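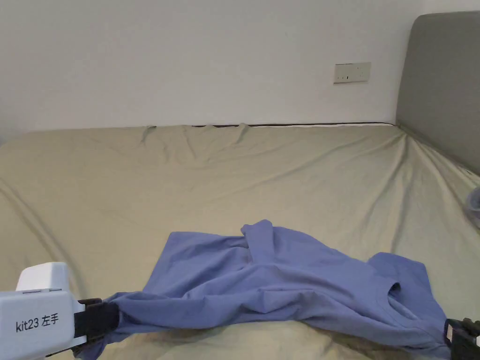 Moving down to one closet

When I left the apartment in Kandton in February I went from two closets to one, and the one is small. It has a single rail, a shelf above it and enough floor for shoes. I had six boxes of clothes. Three of them fit.

I tried folding everything smaller first. I spent an evening on it and ended up with neat stacks that fell over whenever I pulled out a shirt. So I counted what I owned. There were 48 T-shirts, a lot of them from a job I left years ago. I wore maybe a quarter of them. The rest got washed when they started to smell like the drawer.

I didn't use a system. I put on each thing I wasn't sure about and wore it to the store and back. If I wanted to change when I got home, it went in the bag. That got rid of most of the pants and a gray jacket I'd been keeping because it was expensive. It cleared out fewer sweaters than I hoped. I get cold.

The good stuff went to the thrift store on Tistham Street, which takes drop-offs until 4 p.m. and closes its back door right on time. I found that out on the first trip. They don't want socks, belts without buckles or anything with a company name on it, so the work shirts came home with me again. I cut those up for rags. I now have more rags than I'll use.
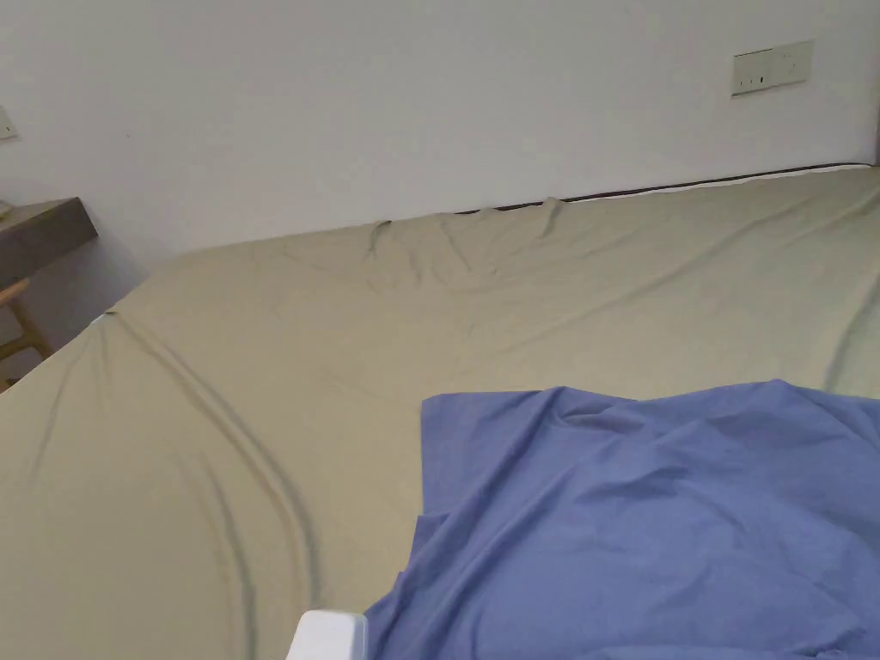
The winter coats were harder. I have two, and both are long enough to drag on the shoes if I hang them from the rail. I bought a Zalta hook rack for the hallway and put it up myself. It was $40 and came with screws that were too short for my wall, so add a trip to the hardware store. It has held both coats for a month without moving.

Extra blankets are on the closet shelf in a zip bag. I looked at the vacuum kind and decided against it, mostly because I'd have to get the vacuum out every time someone stayed over.

One box is still taped shut. It says Yurchenko on the side, from the moving company, and under that I wrote "misc." It's in the hall under the coats. I think my swimsuit is in there, so I'll have to open it by summer.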